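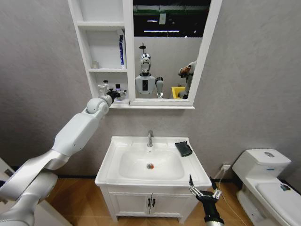 White vanity with ceramic basin, single-lever tap and mirror cabinet.

Stunow Bathroom Fittings List

Product records for bathroom fittings sold online by Ekinci, a retailer of basins, shower trays and towel rails. Compiled by Korkor Quansah and Gorazd Grgić. Last updated Wednesday, February 27, 2019.

What's in it

The list has 142 products in one CSV file, fittings.csv. Of these, 43 are shower trays. The rest are basins, towel rails and a few toilet seats. Each row is one product in one colour, so a rail sold in grey and in white takes up two rows.

Columns

sku – the shop's own code, kept as text so leading zeros survive
range – Moron, Borkach or blank
type – basin, tray, rail or seat
width_mm, depth_mm, height_mm – outside measurements
waste_mm – size of the waste hole, blank for rails and seats
colour – as written on the product page
fixings – yes, no or unknown

Known problems

Height for the Borkach trays was given in centimetres on the old pages. We converted 40 rows by hand and checked them against the fitting sheets. Two rows had no sheet and are marked "unchecked" in the notes file.

The Moron rails list pipe centres instead of full width. Don't use width_mm for those until the next version.

Prices and stock levels are left out. They changed too often to be of any use.

Loading

The file is UTF-8 with commas and a header row. Spreadsheet programs may turn sku into a number – set that column to text on import.

Corrections

Send the sku and a link to the fitting sheet to Gorazd. Changes sent in since November are in changes.txt.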